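Chapter 4
Two Arms, One Table: Learning From Demonstrations

I put off writing this chapter for a long time, mostly because I kept changing my mind about where to begin. My first draft started with the math, and my friend Eirini Manolakis handed it back with "where are the arms?" written across page one. So let's start with the arms!

In Chapter 3 we had a single arm copying a single person, and life was pretty easy. Add a second arm and you get a new kind of trouble - each one has to know what the other is up to. If the left gripper is a little late, the right one can't just carry on as if nothing happened (I've watched ours try).

The method we'll build here is called Zalum. Elibariki Kioko and I worked it out over one very long July, and the idea is simple enough to say in a breath: train one policy for both arms, but let it predict short chunks of motion, and let each arm stretch or squeeze its own chunk to stay in step with its partner. We trained it on 2,204 demonstrations spread over 26 tabletop tasks. Getting the chunk length right took us longer than everything else put together, and I'll show you our bad guesses as well as the good one.

You'll need the notation from Chapter 2, especially the bit about action spaces. If that's gone fuzzy, go back and skim it now. I'll wait.
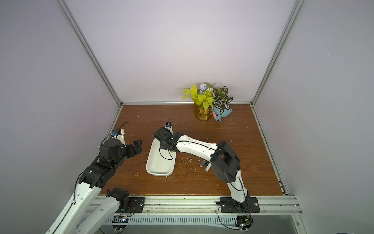

Okay, notation in hand, let's write down what each arm knows at time t, and what it would like to know about the other one.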